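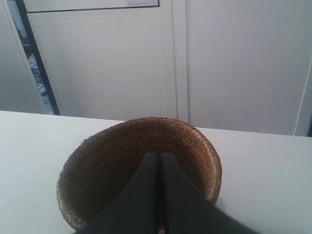 Wrist camera notes, part 2

Last time I wrote about the mount. This post covers the data side of our capstone project at Womelgate, mostly for whoever picks up the repository next fall, and for the two people who asked in the comments why our early policy was so bad.

The task is simple to state. Pick a small object off a white tabletop and put it in a woven basket. The basket does not move during an episode but can start anywhere in the reachable area. The policy sees the wrist view and the joint positions, and nothing else. We had a fixed overhead camera in September and dropped it in November. It helped a little and it made the calibration step twice as long.

The basket was chosen for its rim. A plastic bowl has a clean edge and the model learns it in no time. A coiled fiber rim has a braided pattern, it changes color depending on which side the light hits, and it sheds. When the closed fingers are over the basket, they hide the near center of the rim and leave an arc on each side. The policy has to place itself using those two arcs. Our first version could not do this. It went for the far edge, which was the brightest part of the rim in most of our recordings, and stopped there.

We tried three fixes.

The first was more data. We went from 60 demonstrations to 5 operators recording in shifts, which gave us 3,739 episodes after filtering. Filtering removed anything where the operator paused for more than two seconds, anything with a dropped frame, and everything recorded while the gripper offset was wrong. That last group cost us most of a week. If you change the fingertips, rerun the offset script. It is in the tools folder and the readme now says so in capital letters.

The second was cropping. The top half of the wrist view is mostly wall and door, with a glass panel at the left that shows whatever is outside. The policy had learned something from that glass. Success went down in the late afternoon, and we spent a while blaming motor temperature before one of us plotted it against time of day. We now crop the top third before resizing. I would have liked to crop more, but when the basket is far away you need the back edge of the table.

The third was approach angle. Operators like to come in straight over the middle, closed, and open late. It looks tidy on video and it teaches the policy very little about the rim. We asked everyone to start from varied positions and to include some recoveries, meaning you begin with the fingers in a bad place and fix it. Those episodes are tagged "rec" in the metadata. Do not filter them out by accident. I did, once, and trained overnight on what was left.

Of the three, the crop gave the largest gain for the least work. More data helped after the crop and hardly at all before it. The recoveries mattered mainly when the basket was near the edge of the workspace.

Some smaller items:

The fingers have a matte black surface, and the lower parts go very dark under our flat lighting. Auto exposure reacts to this. Lock it. The value we use is in the config file under camera.

Loose fibers on the rim can catch on a fingertip and drag the basket a little. Trimming them works for a day or two. We stopped trimming and let the policy deal with it.

The Ristiler logging tool writes timestamps at the end of a frame, and our joint logger writes them at the start. The sync script corrects for this. If you swap either one, check the sign of the correction first.

The regional student meet at Punstead allows one wrist camera and no markers on the table, so this setup qualifies as is. The Procházka entry last year used two arms and finished ahead of us on speed. I don't think a second arm is worth it for a one-object task, but the rules for next year add a lid, and I have no plan for the lid yet.

Part 3 will be about the gripper force limits, once I have plots that can be read at normal size.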